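Setting house rules for a two-arm kitchen bench

Posted 2021-01-02 by Brayden Sandhu

I love this part of the job! A good set of bench rules makes two-arm work calmer and a lot more fun, and you can write one in an afternoon. These are the rules we use at Vustomcombe for the Temby tidy-up tasks, and you're welcome to pinch the lot.

Before you start, grab a marker, some masking tape and a printed copy of your task sheet. Ours is sheet 2647, but any layout will do.

Step 1. Draw the shared zone

Stand where you can see both bases and mark out the area that either arm can reach. Only one arm at a time goes in there below mug height. The other one waits up high until the first has cleared out.
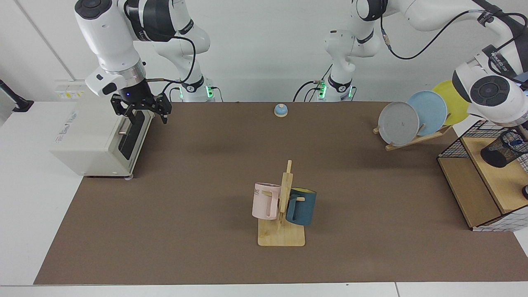

Shared zones work best when the things both arms need are well inside them, and the things only one arm needs are well outside. On our bench the mug tree stands front and centre, so either side can get a go at it, while the toaster oven is off to the left and the plates are over on the right. The bell at the back is the awkward one, as it sits between the two bases. We treat it as shared and make both arms take the slow approach. Write the owner of each object on your sheet - left, right or shared - and don't leave any blank.

Step 2. Set your speeds

Pick a slow speed for the shared zone and for anything that can chip. Put the number on the sheet in big print so the next person doesn't have to go digging through the Vaven settings. If you change it mid-session, cross out the old one and initial it.

Step 3. Treat a tool change as a new bench

Swapping what's on the end of an arm changes its reach, its weight and where its fingers end up. A hand with fingers needs different clearances from a parallel gripper, even over the very same plates. Redo your reach check on both sides, then run the whole task in the air with 23 cm of extra height before you go near a mug. Check the cables at every pose, too. A loop that looks fine at rest can snag once the wrist turns.
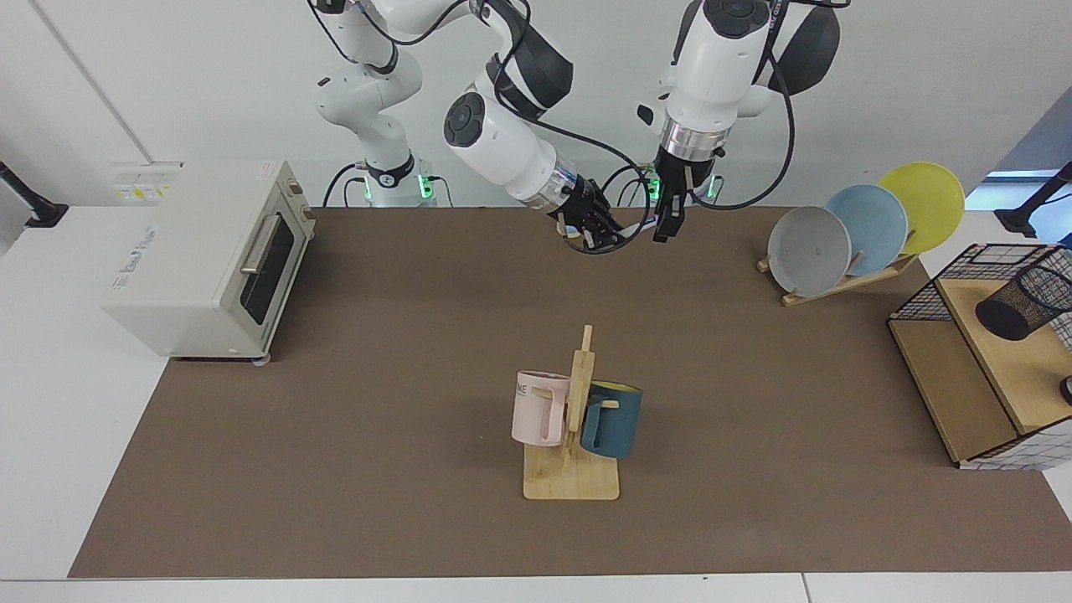
Step 4. Agree on the stop words

We use "hold" for a pause and "stop" for the button, and anyone in the room can call either one. Alcantara, our other bench, uses the same two words, so people can swap over without thinking about it. Practise them 3 times at the start of a session (yes, out loud!).

Step 5. Log the near misses

A plate nudged in its rack counts. So does a finger brushing the oven handle. Note the object, the arm and the speed, then look back over the list at the end of January and see which rule needs fixing first.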